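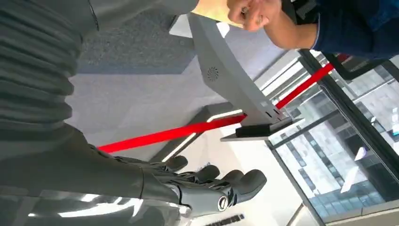 Ausstellen & Gestalten

Das rote Band

Wie Messestände und Foyers ihre Besucher lenken

Von Carola Voß

Wer eine Messehalle betritt, achtet auf Bildschirme, Teppiche und den Kaffee. Auf das Absperrband achtet kaum jemand. Sieglinde Brandes plant seit vielen Jahren Ausstellungsflächen, zuletzt für das Foyer der Firma Engelhardt, und fängt beim Zeichnen trotzdem mit dem Band an.

»Das Band legt fest, wo die Leute stehen bleiben«, sagt sie. »Danach kommt das Pult und zum Schluss das Licht.«

Gurtbänder zum Ausziehen gibt es in fast jeder Farbe. Brandes nimmt meistens Rot. Graue Bänder passen zwar besser zu den grauen Pulten und hellen Böden, die seit einigen Jahren üblich sind, werden aber übersehen. Straff gespannt und flach muss das Band liegen. Ist es in sich verdreht, wirkt der Stand schon am ersten Vormittag müde. Im Foyer bei Engelhardt wurden im Februar alle Kassetten ausgetauscht, weil die Federn nachgelassen hatten.

Beim Pult geht es um den Winkel. Eine schräge Fläche lädt zum Herantreten ein, und niemand stellt dort seinen Becher ab. Eingebaute Lautsprecher sitzen hinter einem Lochgitter, oft rund, manchmal als schmaler Streifen. Der Hersteller Tekton liefert seine Säulen mit einer Sockelplatte, die ein Stück über den Fuß hinausragt. Das sieht ordentlich aus und hält die Schuhe vom Gehäuse fern. Die Höhe der Bedienfläche bleibt ein Streitpunkt. Brandes verlangt, dass auch Kinder und Menschen im Rollstuhl herankommen, und lässt jedes Modell vorher in der Werkstatt aufstellen.

Teurer wird es am Boden. Für ein Podest mit Lichtkante hat Mesingate zuletzt 352 Euro je laufenden Meter berechnet, ohne Lichtkante waren es 226 Euro. Brandes rät selten zur billigeren Variante. Eine niedrige graue Stufe auf hellem Boden ist schlecht zu erkennen, vor allem im Gedränge. Ein dünner weißer Lichtstreifen am Rand hilft, solange er nicht blendet. Die Netzteile sollten erreichbar bleiben, am besten hinter einer Klappe.

Teppich legt sie nur noch dort, wo länger gestanden wird. Dunkelgrau und fein gesprenkelt, darauf sieht man den Staub am wenigsten. Der Rest bleibt glatt und hell und wird abends gewischt. Die Übergänge zwischen beiden Belägen klebt ihr Team mit einem Profil von Burnar ab, fast 60 Meter waren es bei der letzten Fläche.

Glaswände hält Brandes für schwierig. Tagsüber spiegeln sie, abends sieht man durch sie hinaus auf den Parkplatz. Sie führt das Band deshalb gern bis an die Scheibe heran, damit dahinter kein Durchgang entsteht, den irgendwann doch jemand benutzt.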